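Noton Users Board > Two-arm cells > Upkeep

Right gripper stops 2 mm short after re-zero

hoani_tech
Nov 18, 2020
Predon controller, two arms, 2,262 hours on the right one. I re-zeroed the wrist on both. Left closes fine. Right quits 2 mm short and reports a good grasp, which is optimistic of it. The sim copy of the cell does the same thing with the same config file loaded.

brickbat60
Finger pads. It's always finger pads. Swap them and go home.

hoani_tech
Pads are from June and the sim doesn't have pads.

Kaisu Pesonen
Post the pose you start the close from.
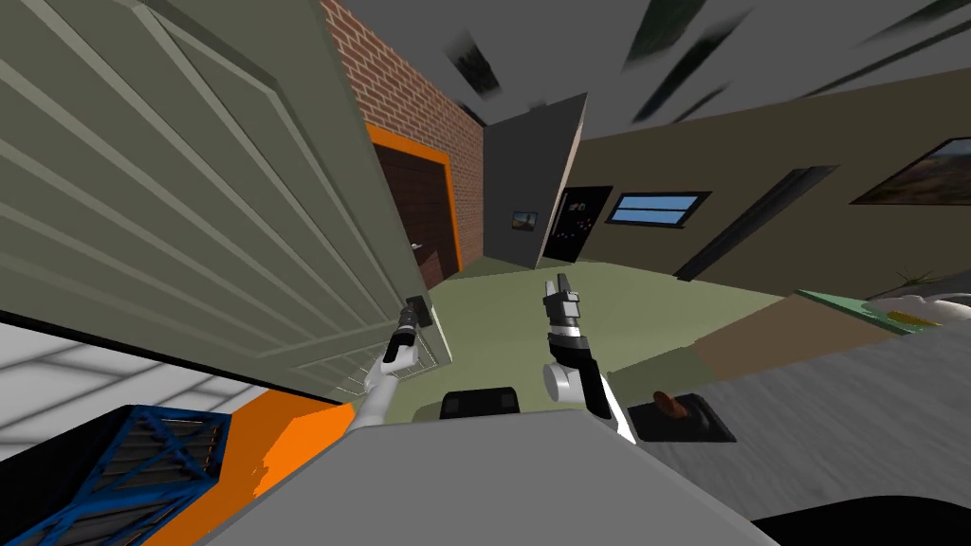
hoani_tech
The offset file is one I copied over from the old cell in Nurkdale, where the right arm had the long fingers. I changed the finger length and left everything else alone, being a trusting person. Start pose has the right gripper up with both fingers open, well away from the counter, so it isn't bumping the black pad or the brown lump sitting on it. Closing force is 60, open width 100.

Kaisu Pesonen
Then look at the close limit. Long fingers had their own stop value and it lives in a different block from the length. If yours says 209 you've still got the old one.

brickbat60
I'd still do the pads. Config doesn't wear out.

Kaisu Pesonen
Neither do pads in a simulator.

hoani_tech
It says 209. Took the line out, reloaded, sim closes all the way. Doing the real arm after lunch.

brickbat60
Run the force check again before you trust it on parts. And order pads.

hoani_tech
Force check yes. Pads no.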